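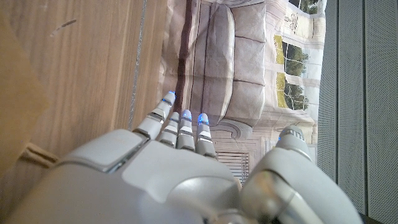 壁一面が「居間」に 共同スタジオ「クラレル」の奥の部屋が新しくなった

6月　文：ガルバ・アブバカル

共同スタジオ「クラレル(Clalel)」の奥の部屋に、居間を描いた大判プリントの背景が入った。くすんだピンクとベージュでまとめた落ち着いた色合いで、横幅は218センチ。木のテーブルのすぐ向こうに掛かっていて、部屋に入るとまず真ん中の大きなソファに目がいく。利用登録者が300人を超えたのに合わせた模様替えで、今月から予約した人なら誰でも使えるようになっている。

先に書いてしまうと、筆者はこの部屋がすっかり気に入った。印刷されたソファはベージュで、クッションの角が丸く、縫い目のところの影まで柔らかい。近づけばもちろん平らな絵なのだが、テーブルの手前に立って少し腰を落とすと、奥にもう一部屋続いているように思えてくるから楽しい！

図柄を手がけたのはサヴィタ・マルホトラさん。これまで舞台や店頭向けの背景を描いてきた人で、居間を丸ごと一枚に収めるのは初めてだという。準備から取り付けまでにかかったのは26日。そのうちかなりの時間を、ソファの色を決めるのに使ったそうだ。

「最初の案はもっと赤みが強くて、刷ってみたら部屋じゅうがソファになってしまったんです。テーブルに物を置いたときに、その物のほうが前に出てきてほしい。だから少しずつ色を抜いていって、抜きすぎて戻して、また抜いて、という感じでした」

絵の左上には縦型ブラインドの窓、右上にはもう一つ窓がある。マルホトラさんによると、窓が片側だけの案もあったが、並べて見比べるうちに左右に欲しくなったとのこと。右のほうにはアームチェアも描かれていて、その脇に水色の布が一枚下がっている。こちらは印刷ではなく本物の布で、ピンクとベージュのあいだに置くとなかなか涼しげだ。

本物といえば、背景の左、部屋の隅に置かれた茶色い革張りのアームチェアもいい。絵の中の椅子と本物の椅子が、プリントの右と左に分かれているわけで、これに気づくとつい何度も見比べてしまう。革の椅子は以前は入口のそばにあり、靴を履くときの腰掛け代わりになっていた。奥へ移そうと言い出したのは、スタジオを運営するデリア・リバデネイラさんである。

「背景だけだと、どうしても『絵の前で何かをする部屋』になるんですよね。椅子が一脚あるだけで、ちゃんと誰かの家みたいになる。運んでみたら思ったより重くて、途中で二回休みました」 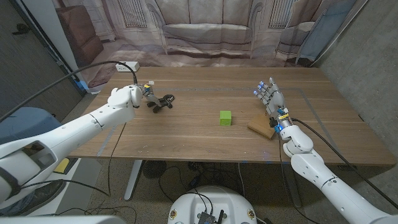
木のテーブルと、その奥に掛かる居間の大判プリント。天板の中ほどには緑色の小さな立方体。

テーブルのほうにも触れておきたい。温かみのある木の天板で、木目がすっと長く通っている。上には淡い灰色のテープで長方形の枠が取ってあり、物を並べるときの範囲がひと目で分かる。枠の線は天板の縁と平行に引かれていて、几帳面な人にはたまらないと思う。筆者も試しに緑の立方体を枠の中で動かしてみたが、ほんの少し寄せるだけで背景のソファとの重なり方が変わり、いつまでもやっていられそうだった。

この緑という色、淡い背景の前では実によく映える。大きな物を置かなくても、小さな立方体ひとつで机の上の中心が決まるのだ。リバデネイラさんは当初、背景に合わせてベージュや生成りの小物ばかりを集めていたらしい。並べてみたところどれも絵に溶けてしまい、結局は色のはっきりした積み木のたぐいを探し直すことになった。

テーブルの奥の縁には白いコンセントボックスが付いている。地味な設備だが、利用者にはこれがかなり好評のようだ。以前は壁から延長コードを引っぱっていて、足を引っかけるという苦情が受付ノートに何度も書き込まれていた。

図柄を選ぶにあたっては、利用者への聞き取りも行われた。候補は台所、書斎、居間、そして無地の四つ。返ってきた回答は97通で、いちばん支持を集めたのが居間だった。次に多かったのは意外にも無地で、「柄があると目が疲れる」「自分の持ち物に合わない気がする」という声があったという。このため、プリントは掛けたままにせず、希望があれば外して使えるようにした。外すときは二人がかりになるので、予約の際に申し出てほしいとのことだ。

取り付けの仕上げでは、ちょっとした騒ぎもあったそうだ。最初に掛けた位置が高すぎて、ソファの座面がテーブルよりずいぶん上に浮いて見えてしまったのである。下げたら今度は窓が低い。何度か上げ下げした末、最後はマルホトラさんが実際に椅子に座り、その目線を頼りに決めた。立っている人より、座っている人にとって自然な居間になっているはずだという。

筆者が訪ねたのは午後3時を回ったころ。部屋の壁は灰色で、右手の壁にはざらりとした質感がある。その暗めの色に挟まれているおかげで、ピンクとベージュの絵がやけに明るく感じられた。もし白い壁だったら、ここまで目を引かなかったのではないだろうか。壁の色は前の借り主の時代から変えておらず、塗り直す案もあったが見送ったと聞いた。正解だったと思う。

奥の部屋の予約は、これまでどおりクラレルの受付で扱っている。飲み物の持ち込みは蓋付きのものに限る。天板のテープは剥がさないこと。自分で枠を引き直したい場合は、上から別の色のテープを重ね、帰る前にそちらだけを取り除けばよい。背景のプリントには画鋲や粘着テープを使えない。革のアームチェアは動かしてもかまわないが、終わったら隅に戻す決まりになっている。

秋に向けて、別の図柄を一枚増やす話も出ている。マルホトラさんが描いてみたいのは夜の居間で、窓の外を暗くし、ソファの脇に灯りをひとつ入れるつもりだとか。リバデネイラさんは台所を推していて、話し合いはまだまとまっていない。筆者は夜の居間に一票入れておいた。

読者のコメント(4件)

イェトゥンデ・ブリッグス
先週使いました。ソファの絵、思っていたより大きくてうれしかったです。うちの子は本当に座れると思って、まっすぐ歩いていきました(笑)。右の水色の布も好きです。

ムラリ・チャッコ
無地に入れた一人です。外せるようにしてもらえて助かりますが、二人がかりというのは一人で借りるときも頼めるのでしょうか。記事からはそこが読み取れませんでした。

ガルバ・アブバカル(筆者)
チャッコさん、ありがとうございます。受付に確認したところ、一人での利用でもスタッフが手伝うそうです。当日だと待つことがあるので、予約のときに伝えておくのが確実とのことでした。

革の椅子ファン
入口にあったあの椅子、どこへ行ったのかと思っていたら奥でしたか。靴を履くときに困っています。入口にも何か腰掛けをお願いします！ でも写真で見ると隅のほうが似合っていますね。夜の居間、私も賛成です。

最終更新：6月 午後5時40分(コメント欄に筆者の返信を追加)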